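Bench diary: cell two

23 March 2021
By Shayne Ormsby
6 min read

Shift started with the spacer job again. The order from Stubbs is for 2,000, in batches of 200, and this morning we began the fifth batch with the arm loading and one of us on inspection. In January the same job took two people on loading and one on inspection, and the inspector helped load whenever the fixture ran empty. I want to put down what has changed while I can still remember the old way of doing it, as the work instruction has already been rewritten and the old copy has gone from the binder.

Old method, for the record. Take a blank from the tray, check the chamfer with a thumb, seat it against the back stop, close the clamp, press both buttons. The thumb check was never written down. Everyone did it. A blank with a burr would sit proud of the stop, and you learned to feel it before it got anywhere near the clamp. The arm doesn't do a thumb check. It closes to a set width, and if the width reading is within limits it carries on. A burr on the gripped faces shows up as width. A burr on the end face doesn't, and the first anyone knows of it is at inspection, one operation later.

I raised this with Séverine Baudry at the start of the month. She wrote the program and she is fair about it. Her answer was to move the check upstream, so the person filling the tray now feels each end before putting the blank in its pocket. It works. It also means that the check we thought had been taken away from us has moved to a different bench, and the person doing it stands facing a wall instead of the fixture. I have asked for the tray bench to be turned round. No reply so far.

Most of today went on grip trials with the test blocks. The pads on the fingers are the new ones from Zoto, softer than the last set, and the grip width has to be set again whenever the pads change. Séverine ran the arm from the pendant at low speed and I wrote down the figures. We tried the block square, then turned, then picked up off centre on purpose to see how much error the pads would take up. Force was raised one step at a time. At the lowest setting the block rotated in the grip when the arm stopped sharply. Two steps up it held. We left it there with one step in hand.

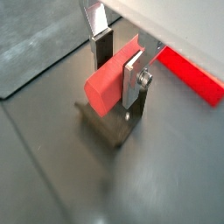
The trial blocks are a different weight from the production blanks, so tomorrow's first job is to repeat the last two settings with real parts before anyone signs the sheet. I would rather have used real parts from the beginning. The argument against was cost, and it is a reasonable argument for the first hour, less so for the fifth.

Counter at the end of shift read 1,047 since the reset. Stops requiring a person to walk over and do something: 4 today, all before the break. Two were the tray not pushed home against its stop, one was a blank the wrong way up in its pocket, one I couldn't find a reason for and have logged as unexplained. The Skendero software lists all four under 'operator'. I have asked for a separate code for unexplained stops. If the person is the default cause, the monthly report will say that people are the problem, and somebody upstairs will read only that line.

On the work itself. My hands are better. By this point in an order I would normally have the ache at the base of the thumb from the clamp lever, and I don't. I am also more tired in the eyes. Inspection all day is a different kind of tired, and the arm sets the pace of it. When two of us loaded, the pace dropped a little after lunch and nobody wrote it down. The arm keeps its cycle time, so parts collect in the outfeed if I stop to measure one twice. I let them collect. I think that is the correct decision, and I have told the newer people to do the same, but the instruction should say it, because a full outfeed looks like someone falling behind.

Talking is the other thing. Loading in pairs, you talked. Half of what I know about this fixture came from whoever was standing on the other side of it. The tray bench and the inspection bench are too far apart for that with the extraction running. Séverine suggested rotating every hour and I have put it on the sheet from tomorrow - hourly, with five minutes' overlap so that the person leaving can say what they have seen.

The Clurnunus line goes over to the same system after this order. Their lead asked me at break whether jobs were going. I said that we had three on this job and now have two, and that the third has gone to packing on the same rate. That is what I know. I don't know what happens when packing is done the same way, and I told him that as well.

To do: repeat grip settings with production blanks. Chase the tray bench. Ask for the stop code in writing. Put the thumb check into the work instruction, with the word 'thumb' in it. Return the borrowed feeler gauges to stores.

Last updated: same evening, counter reading corrected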